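If you share a house with people who feel the cold, you'll know how fleece gets about the place. Ours lived in a heap at the end of the spare bed for most of last winter, and every time somebody wanted one they'd pull from the bottom and bring the whole lot down. By May I'd had enough, and I sat down one evening with a cup of tea and worked out a way of folding that even my brother-in-law Arben will do without being asked twice. Well, maybe twice.

## What you'll need

Very little! A bed with the sheet pulled smooth, your fleeces and blankets, and somewhere to put them afterwards. I use a basket from Ullov that sits under the window, but a shelf or a drawer is just as good. A lint brush is handy if you have a cat (we have a very generous one).

## Start with the bed

Make the bed first, or at least the bottom sheet. I know it seems like an extra chore, but fleece grabs at anything rumpled under it and you'll end up folding half the sheet into your bundle. Run your palms out from the middle to the edges and leave the pillow up its own end, out of your way.

Shake each piece hard, outside if the weather's kind. Then do the long blankets before the little things, while your arms are still fresh.

## Rolling the blankets

1. Lay the blanket flat, pretty side down.
2. Fold it in half lengthwise, then in half again if it's a big one.
3. Start at the end with the fold nearest you and roll away, keeping the roll firm but not strangled.
4. Tuck the last edge underneath and park the roll across the bed.

Rolling keeps the pattern on show, so you can tell at a glance whose is whose. My neighbour Paweena Suwannarat rolls hers so tightly they could hold up a roof, and she can stand them on end in the basket like loaves of bread. Mine flop a bit. They still fit.

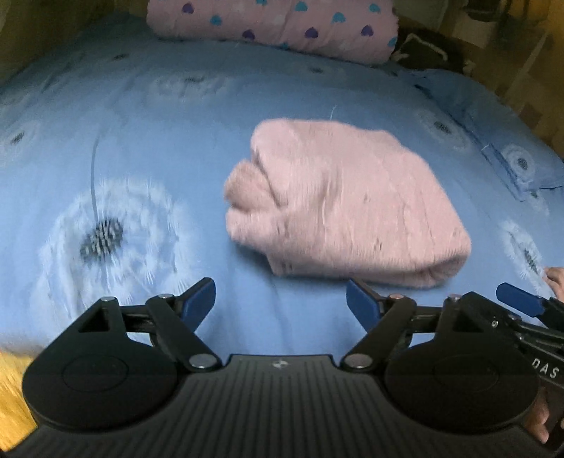
## Folding the thick, soft things

Fleece is a different animal. It's springy, it hates a sharp crease, and if you press it flat it just comes up again the minute you turn your back. So fold it loosely and let it be a bit of a lump.

1. Spread it out and bring the sides in towards the middle, along with any sleeves or loose flaps.
2. Bring the bottom edge up a third of the way and pat out the air.
3. Fold the top down over it, and turn the whole bundle so the thick fold faces you.
4. Poke in anything that's sticking out at the side.

That last step is the one we all skip, and it's the one that makes a stack lean. Slide your hand in flat and push the flap back between the layers. The bundle won't have proper corners and I wouldn't fuss over it. I've refolded the same piece 5 times trying to get a neat square, and it looked just the same at the end as it did at the start.

## Putting it all away

Rolls go in first, then the folded fleece on top, thick edge facing out so you can grab one without disturbing its friends. My basket takes up to 8 pieces before it starts to bulge, and anything past that goes in the hall cupboard with the winter doonas.

If you're storing them over summer, make sure everything is bone dry and leave the lid off for a day before you close it up. An old cotton pillowcase makes a lovely bag for the pale colours, which do seem to find every speck of dust going.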